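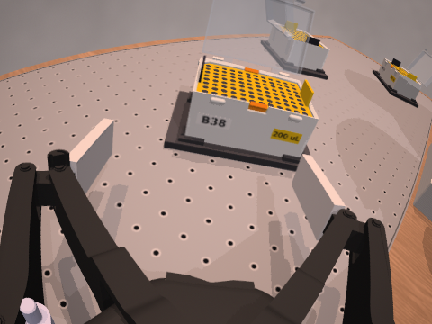

Yeom schreibt, er hätte bei so einer Vorführung lieber echte Spitzen auf einem echten Tisch gesehen, und da bin ich halb bei ihm. Aber der Reihe nach, ich war ja gestern beim Tag der offenen Tür bei Plurnport und hatte versprochen zu berichten!

Also: erst Kaffee, dann eine Runde durch die Halle, dann die Simulation an der großen Leinwand. Pentti Heinonen hat moderiert und gefühlt jede Frage zweimal beantwortet (sehr geduldig, der Mann). Es ging darum, wie der Greifer an die Spitzenboxen rankommt, ohne am offenen Deckel hängen zu bleiben. Drei Boxen auf dem runden Tisch mit dem Lochraster, bei der mit B38 steht 200 uL drauf, die kennt bei uns im Labor ja jeder.

Grevari
Und, hat er sie gegriffen?

Plurnport_Besucherin
Ja, beim zweiten Anlauf. Beim ersten kam er zu schräg rein, da ging ein Raunen durch die Reihen :)

Drakia
Sorry, aber im Rechner greift alles. Mich interessiert, was passiert, wenn der Deckel klemmt oder eine Spitze schief sitzt. Dafür fahre ich keine 491 Kilometer.

Grevari
Finde ich zu streng. Wir haben letztes Jahr 14 Abläufe vorab simuliert und uns damit mindestens eine verbogene Halterung gespart.

Drakia
Mindestens eine, na toll. Und wie viele Stunden habt ihr am Modell gebastelt?

Grevari
Viele. Trotzdem billiger als Stillstand.

Plurnport_Besucherin
Genau das mit dem Deckel hab ich gefragt! Antwort: kommt noch, im März wollen sie das am echten Gerät zeigen. Anmelden muss man sich wohl per Mail, die Adresse such ich raus.

Yeom
Dann wäre ich dabei. Gibt es da auch wieder Kuchen?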